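Ticket 3907
Project: Feltero, tabletop chores
Component: shelf stowing policy, build Khúc 2
Opened: 2018-12-10
Status: open, waiting on retraining
Severity: medium

Summary

Arm fails to put cups on the lower level of the wire rack. Upper level is fine. The customer, Puvatbridge, wants this chore in the kitchen demo in February and has asked for a plain yes or no on whether the machine can do it. Current answer is no for the lower level.

Symptoms

In a run of 30 attempts on the lower level, 5 finished. The usual failure is the rim of the cup meeting the edge of the upper panel during the approach. The force limit trips and the arm backs out. Planner log shows the goal pose as reachable every time, so the fault is not flagged before contact.

Step 1. Check that the task can be done with the same jaws under human control. Handheld grippers, same rack, mug on the tabletop in front. Right jaws against the wire side at the front corner.

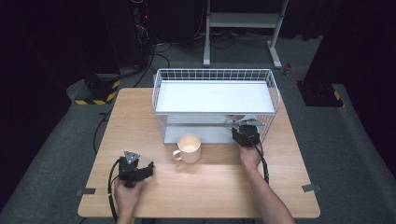 Step 2. Check clearance under the upper panel.

Measured clearance is enough for the short cups if they go in level. The policy tips them on the way in. A person corrects the tilt without thinking about it; the policy has few examples of the correction and does not reproduce it. Glassware adds a second fault: depth readings through clear walls drop out, and the grasp point jumps to the panel behind.
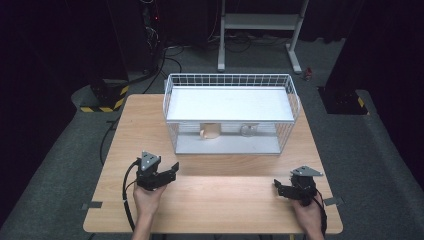
Lower level with paper cup (left) and clear glass cup (right).

Step 3. Rule out the rack model.

The Iltau importer had merged the two shelf panels into one solid block. Fixed and reloaded. The collision warnings went away and the success rate did not change. Leave the fix in.

Step 4. Widen the object set. Mug and lidded jar are both in the new demonstration list. The mug handle has to be allowed to face either way, as the old set had it facing right in nearly every episode. 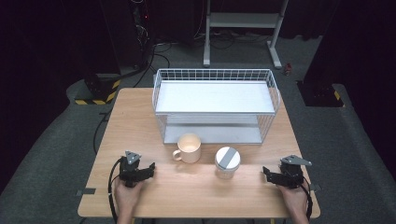
Jar grasps should be taken on the body. Lid grasps are to be rejected in review until the slip check is working again.

Workaround

Restrict the planner to the upper level. Set lower_shelf to false in the task file and restart the planner. Anything meant for the lower level is then put away by hand.

Remaining work

Retrain with the level-entry demonstrations, then repeat the lower-level run with the same rack position. Glass cups to be split into a separate ticket. Do not close this one on upper-level results.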